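Ledden Angling Club
Minutes of the members' meeting held 2/13/18 in the back room at Jodia

In the chair: Linnea Strömberg
Minutes: Ebbe Sjögren
Present: 33 members, a splendid turnout for a wet night
Apologies: read out and noted

1. Minutes of the last meeting
Agreed and signed. One correction: the pike weighed in at the November match was caught from peg 22, and the club record book has been put right.

2. Water report
Very good news from both lakes. Fuchs Pool is clearing nicely after the rain and roach are showing along the reed bed again, which cheered everybody up no end. Amo Water is still coloured at the shallow end, but two members had bream there on worm last week, good slabs too! The fallen willow by the top gate has been left in for now as the perch love it. To be looked at again before the close season work.
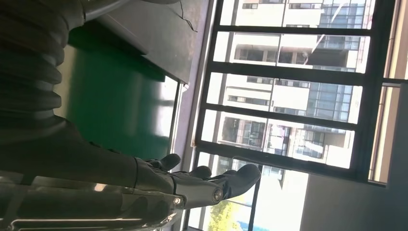 Question from the floor: Can we fish the willow swim while the tree is still in the water?
Answer from the chair: Float fishing only, please, and step up your hook length. Ledgering there will just leave rigs in the branches, where they can tether a fish.

3. Junior section
Linnea gave a lovely report. The juniors spent their winter evenings tying hair rigs and learning the grinner knot, and several of them are now neater at it than the seniors (the minute taker included). She would like to start them on whips at Fuchs Pool as soon as the evenings draw out, with maggots and pinkies, fishing to hand. Spare whips of three or four metres would be very welcome, and so would disgorgers, as they vanish at a frightening rate.

AGREED: the club to spend £100 on junior tackle. Proposed by Ebbe Sjögren, carried with all hands up.

4. Unhooking mats and nets
A long and lively item. It was felt that every carp angler at Amo Water should have a proper padded mat on the bank before casting in, and that landing nets should be big enough for the fish we now have in there.
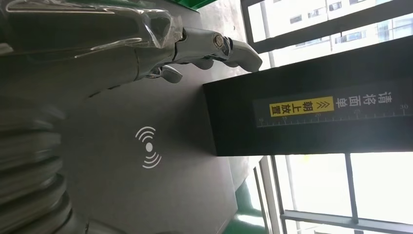 There was also strong support for dipping nets on arrival, as several members travel between waters and nobody wants to bring trouble home. Ebbe offered to set up a dip tank by the car park gate and to change the solution himself. Warm thanks to him for that. Mesh keepnets to stay banned at Amo Water and allowed at Fuchs Pool in matches only.

AGREED: padded mats compulsory for carp at Amo Water from the new season. Dip tank to go in first.

5. Bait
Discussion of whether to relax the rule on nuts. The feeling was to leave it alone. Hemp, corn and pellet are all catching well, and Linnea brought a tub of her own chilli hemp to pass round, which smelled tremendous. 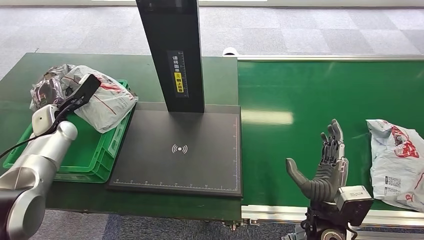 Question from the floor: How long should hemp be cooked before it goes in the lake?
Answer from the chair: Soak it overnight, then simmer it until most of the seeds have split and show a white tip. Let it cool in its own water and it will keep its oils.

6. Matches
The spring league will have six rounds, alternating between the two lakes, draw at eight and all in by nine. Pairs match to be brought back by popular demand, hurrah. Names on the sheet in the tackle hut please, with your partner's name next to yours.

7. Any other business
Gate code changes at the start of the season and will go out with the permits. Someone has left a very nice bankstick at peg 2; see Ebbe. Line bin is full and will be emptied before the work party.

Meeting closed at twenty to ten. Next meeting same room, half past seven start.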